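Review: the two-handed demo at the Lerka open day

Posted 6 September 2023

I have been to enough robot open days to know how they usually go. You get a badge, a paper cup of coffee and a video, and then you watch something move behind a rope for a minute and a half. So when Lerka opened up its workshop in Mapplebeck and promised that visitors could stand next to the machines and ask whatever they liked, I signed up the same evening. I'm glad I did!

First the practical stuff. There were 18 of us in my group, which is a good size for a small building, and the tour was booked for 50 minutes but ran well over that when people kept asking questions (me included, sorry). Parking is on the street behind the bakery. The entrance is on the side, not the front, and the sign could be a lot bigger. Entry was free and you could book through the website, though the confirmation email took two days to show up and I was starting to wonder.

Our guide was Zanele Mnguni, who works on the hands, and she was terrific. She talks fast and she doesn't skip the bad parts. When somebody asked how often the robot drops things, she told us about a whole week of drops in the spring and what they changed in the grip settings afterward. I wish more companies did that.

The tour starts with the older stuff. There's a single-arm station called Jidlow that sorts small parts into trays, and it's fine, it does its job, but if you have seen one of these you have seen most of them. I would have cut this section in half. There was also a bench with spare fingers you could pick up and bend, which was a big hit with the kids and, let's be fair, with me. You feel a little click at each joint, and the whole finger weighs less than I had guessed.

Then you get to Skosura, the two-handed station, and this is the reason to go. Modupe Danladi was running it when we came through. The idea is that one hand takes an object and the other helps hold it or turn it, the way you would open a jar or thread a needle. It sounds simple until you think about how much your own hands tell each other while you do it. He ran the routine several times and let people call out when to pause it, so you could get a really good look at where each finger was.
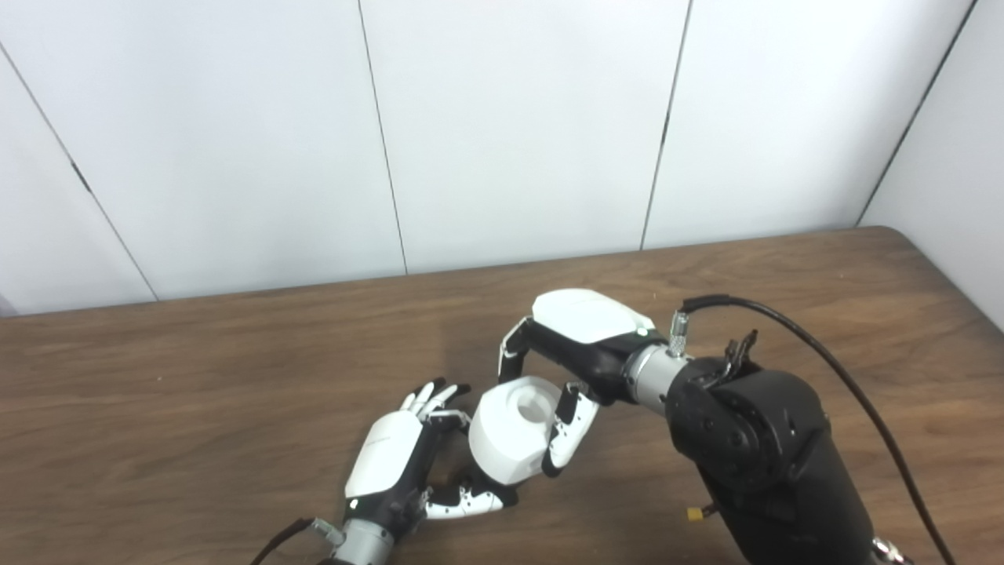 Two hands sharing one small object is a much harder job than one hand picking it up, and I came away with a lot more respect for it. If both push too hard, the thing pops out like a wet bar of soap, and if either one is too shy, it sags. What I liked best was watching the thumb. With the white cylinder held just over the table, the left thumb lay flat underneath it like a little shelf, while a finger of the right hand arched over from above — a grip I have used myself on a hot mug without ever thinking about it. I stayed for 16 runs and would happily have stayed for 16 more.

A few gripes. The station is noisy, and Modupe has a soft voice, so anyone in the second row missed half of what he said. A cheap clip-on microphone would fix that. I also wanted to see more kinds of objects. He said they have 17 in the test set, but we only saw two of them, and I would love to know how it does with something squishy. And please, put a stool or two by the wall for people who can't stand that long.

Would I go again? Yes, and I already plan to. The next open day is in October, and Zanele said the group hopes to have the hands passing a piece back and forth by then. If you're anywhere near Mapplebeck and you like seeing how things work up close, book early and ask for the longer tour — the short one leaves out the finger bench.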